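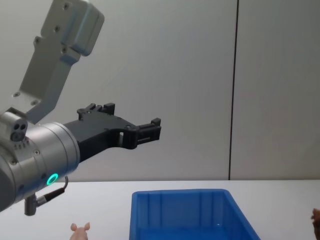

Védís Thorlacius would like everyone to stop calling it a robot class. She told me so before I had my coat off, and she said it again on the phone a week later. What she signed up for, by her account, was a course in sorting things into a bin.

She has a point. The course is called Dusaritz, it runs for eight weeks at Lowther, and the pitch on the sign-up page promises that students will "work with real industrial automation from day one." I have read a lot of pitches like that. I went in May expecting a slide deck and a locked cabinet. What I found was better than that, though still a good distance from the pitch.

The robots are real enough. Students work in teams of six, and the task is the same for every team from start to finish: get the arm to pick up a small toy animal and put it in a blue bin. That's the whole syllabus. There is no second task. When I asked Uthai Wongsuwan, who teaches the course, whether anyone ever gets bored, he said boredom was usually over by week two, when students learned how many ways there are to miss a pig.

The toys were his choice. He used to run the course with wooden blocks, and teams would tune everything to a flat-sided cube and declare victory. An animal has legs. It tips over. A gripper that closes nicely on one end of it may get nowhere with the other, and a team that has written its program for a creature standing up has to start thinking again when the creature is lying down.

I like this argument. I'd like it more if I had seen it borne out more often. On the afternoon I spent with Yiğit Bozkurt's team, I watched the same pick attempted over and over by five people staring at a laptop while the sixth reset the toy by hand. The log they showed me had 50 attempts in it. Eleven were marked as good. Bozkurt was pleased with that, and told me the previous session had been worse, but he couldn't say which of the changes they'd made had helped. They had moved the toys, rewritten the approach and slowed the arm down, all on the same day.

That is the part of the course that bothers me. Lowther sells it as engineering, and engineering students ought to be told, early and with some force, to change one thing at a time. Wongsuwan says he would sooner let them find that out. Maybe so. Eight weeks isn't long, and a team can spend most of it being lucky. 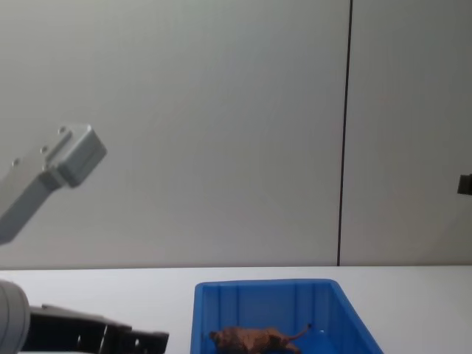
One toy in the bin at Lowther, with both arms over the table.

Then there's the final. On the last evening each team gets a set of animals it hasn't practiced on, and the team that bins the most wins a kit donated by Flendex. Parents come. The scoring sheet has one column. An animal in the bin is a point, whether it was set down gently or dropped from a height, and whichever way up it lands. I asked Troels Vestergaard, who wrote the rules, why a dropped toy should score the same as a placed one. He said that the first year they had tried a points scale for neatness and the arguments went on longer than the contest.

I believe him. I also think the arguments might have been the most useful hour of the course. Deciding what counts as a good result is a large share of the work in any warehouse that uses machines like these, and it's the share these students are excused from.

Thorlacius, for her part, has come around further than I have. Her brother Troels took the course before her and works part-time at Gorkex now, testing grippers. He told her most of his day is putting an object down, watching, writing a line in a log and putting it down again. She found this depressing for a while. By the sixth week she had started keeping her own notebook, separate from the team's, with the position of each toy sketched next to the result. Bozkurt's team asked to borrow it. She said no.

Would I pay for it? The fee has gone up again for the next session, and the page still says "industrial automation." I'd want that phrase gone, and I'd want a second column on the scoring sheet. I'd also want somebody to look at those logs with the students every week instead of at the end, when the only thing left to do with them is put them in a folder.

Enrollment for the next session closes 2021-07-21. Thorlacius has put her name down again, and she says she's bringing the notebook.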